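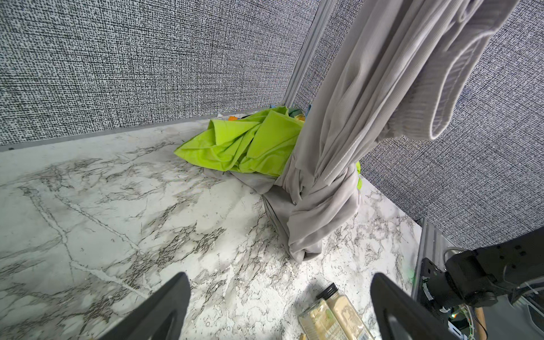

Cloth bay, wrist view. Spice jars on the counter by the gripper.

Topic: Bench rules for cloth work -- comments please

flurside_jan
Posted 16 August 2026
Draft rules for the cloth bays are below. Felicidad Belmonte wants them settled before the next intake at Lacson. Say what's wrong with them.

1. Clear the counter of anything that isn't part of the task before arming.
2. Hands stay outside the partition posts while the arm is live.
3. Check the wrist view for glare before recording. White cloth close to the lens is the worst case.

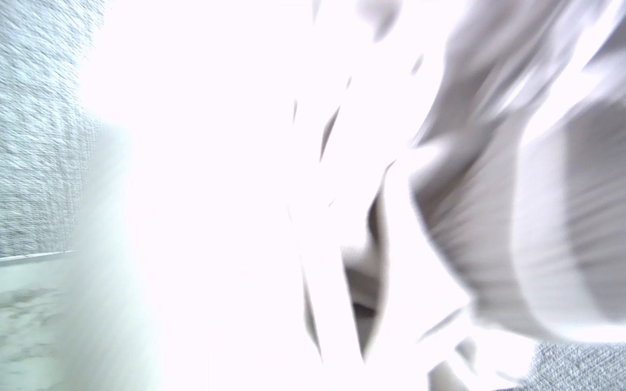 4. Log any run stopped by hand, with the reason.

Janelle Umali

tarn_ops
Rule 1 is too strict. We keep jars and tins on the counter on purpose, so the arm learns to work round them. Clear it all and you get a policy that only copes with a bare bench.

flurside_jan
Then they're part of the task and should be on the task sheet. The rule is about things that were left there.

wivevar2
Agree with Janelle. I went through 548 runs in March and 19 had objects in them that weren't on any sheet. It took me 2 days to sort out.

tarn_ops
Fine, but write "not on the task sheet". "Isn't part of the task" will be read ten ways.

oddbobbin
On rule 3, what counts as glare? In the second picture the middle is plain white and I can't tell where the grey fabric meets the cloth. I'd bin that. Somebody else might keep it for the folds on the right.

wivevar2
I'd keep it. The folds can be made out even with the blur. Flag it, don't bin it.

oddbobbin
Flagged runs never get looked at again. We had almost 200 of them at Flilen.

flurside_jan
Changed rule 1 to tarn_ops' wording. Rule 3 now says flag, and a second person checks within the week. Rule 2 stays as it is.

oddbobbin
Still think a week is too long, but I can work with it.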